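Hokmont multi-finger gripper — hose clip replacement kit

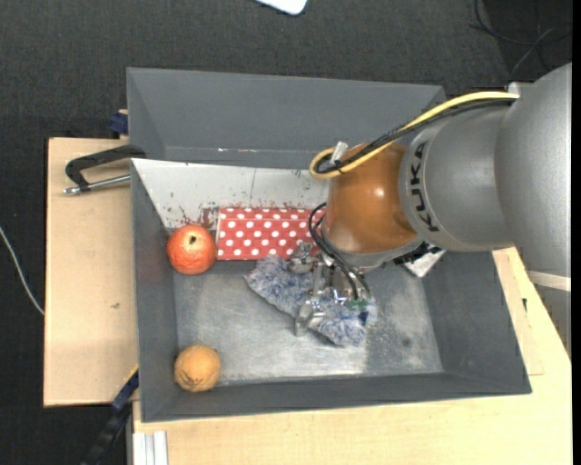 Taltemura, 7 May 2024

I've had a few emails about this one, so let me own up! The old clips on the gripper hoses can crack after long shifts, the hose slips off and the fingers lose their grip mid-lift. Ours dropped a jar that way in October (glass everywhere, and poor Telma swept for ages). Plush toys and fruit are kinder, but please don't wait.

The new kit, part 1451, fits arms like our KUKA and comes with 2 clips. Shut off the air before you start — always. If a clip already looks white at the bend, stop using the gripper and write to Margus for a free set.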